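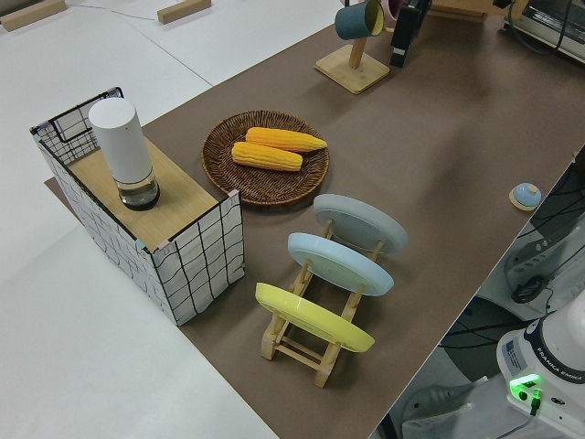
Sturkora Kitchen Package, Reviewed: Two Arms, One Table of Chores

4 min read

Sturkora sells software that lets a pair of robot arms do small kitchen jobs. You bring the arms. The package covers hanging up mugs, racking plates, moving food to a basket, and opening doors and drawers. I spent six weeks with it at the Osenville test kitchen, working with Malou Þórarinsdóttir, who did most of the setup. We logged 2,678 attempts at single chores.

Setup

Plan on two days. The first goes to bolting things down and running cable, and the second to teaching the software where the table is. The manual is clear on the table and thin on everything else. Horacio Cáceres at Sturkora answered our emails the same day, which helped, but a buyer shouldn't need him as often as we did.

Dishes

Plates were the best part. Getting one out of a wooden rack worked on nine tries in ten once the rack stayed put. Putting it back was harder. The plate has to go in nearly straight, and if it touched a rail the arm stopped and asked for help. 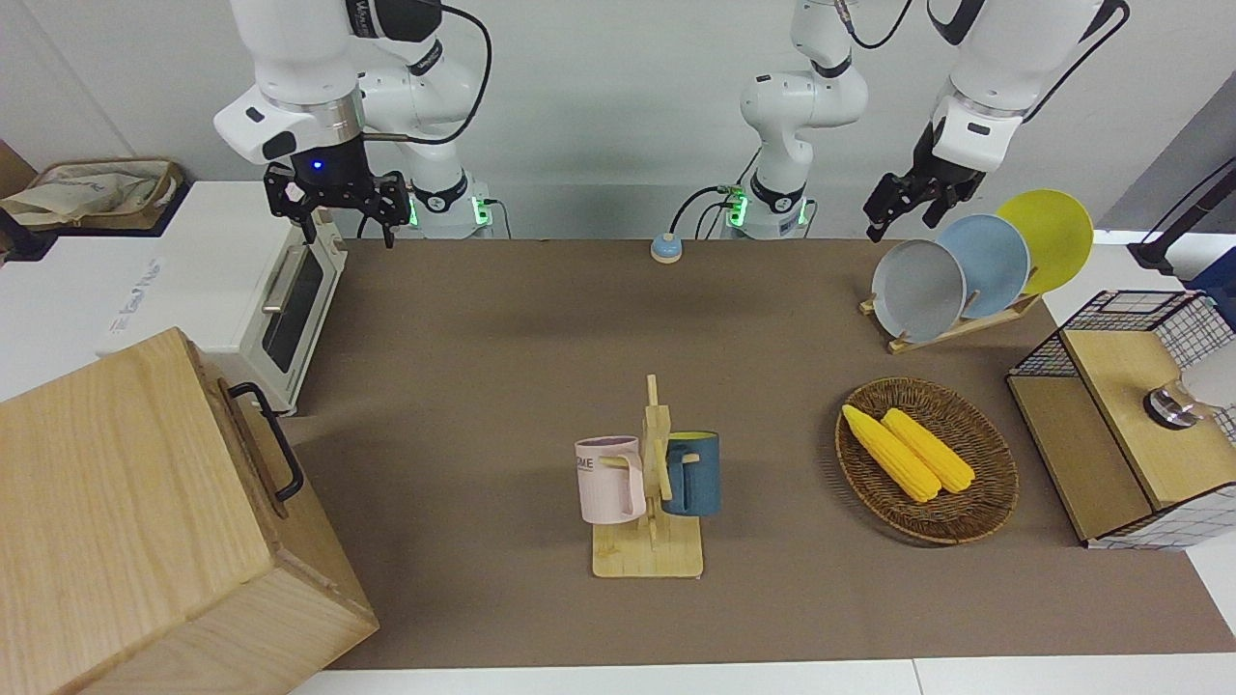 Mugs took longer. A person hangs a mug on a peg without looking. The arms needed 13 seconds on a good try, and the overall success rate was 70 percent. Most misses came from the handle being turned away from the gripper. Version two is supposed to use the second arm to turn the mug first. We had that setting on for the last week and saw a small gain.

Toy corn in a basket gave no trouble. It is light, it doesn't roll far, and it can be dropped an inch without harm. I would not read much into that for real food.

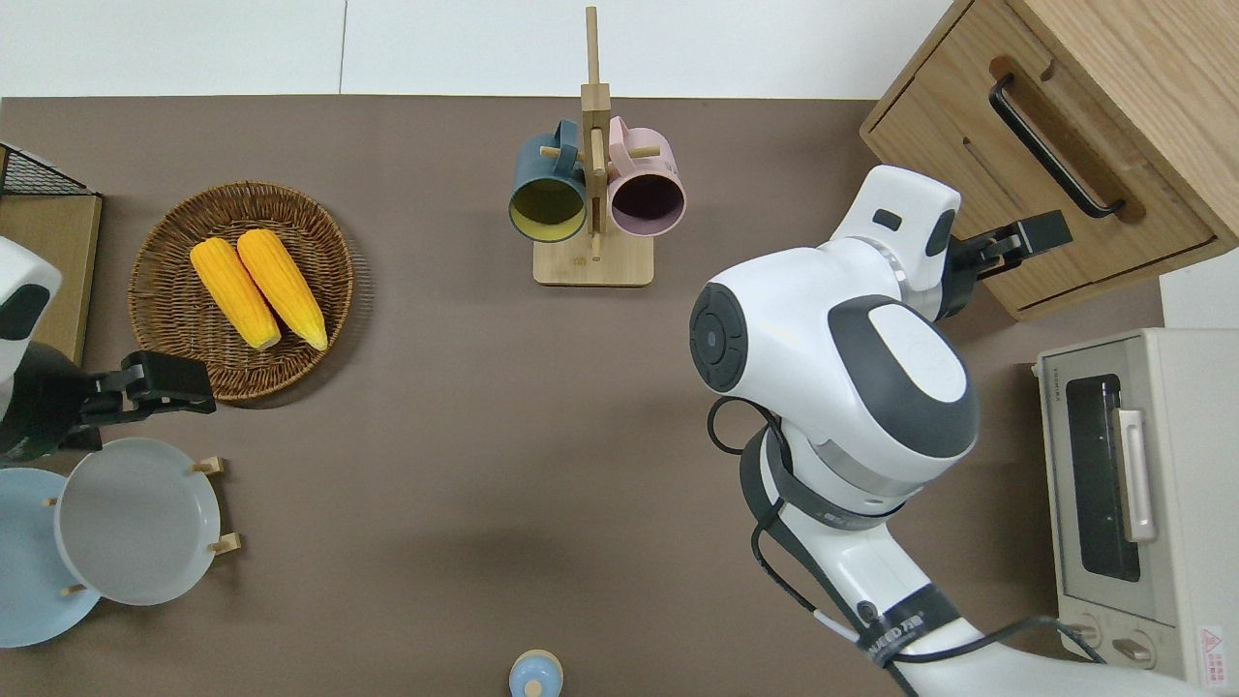
Doors and drawers

A long bar handle is easy for a two-finger gripper to hold. Pulling straight is the problem. If the arm drifts sideways the drawer binds, and the software reads that as a locked drawer and gives up. The toaster oven door went better, though we only ran it with the oven cold and unplugged.

The older Paquette software we tried last December pulled drawers more smoothly, but it could run only one arm.
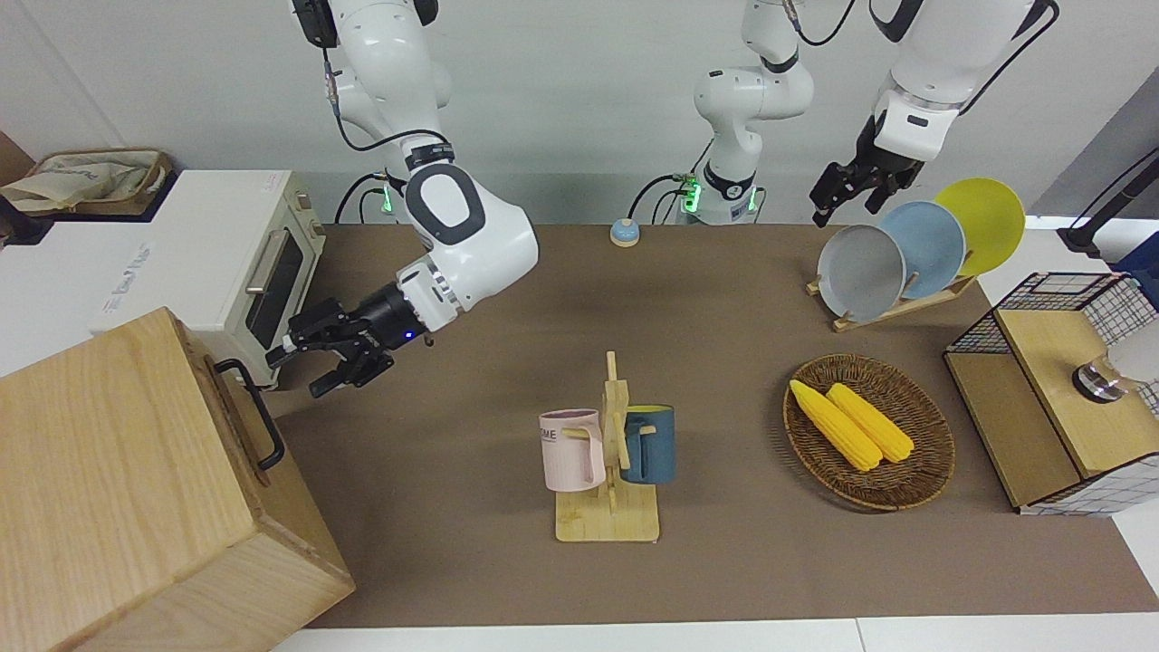
One arm by the toaster oven, the other by the plate rack.

Should you buy it?

For a home, no. It is slow, it needs a fixed table, and someone has to stay in the room. For a lab or a shop that wants to try light sorting and loading, it is worth a trial. Valdemar Skov runs a packing bench at Mikow and plans to test it on trays next. I'd ask for the drawer fix in writing before signing.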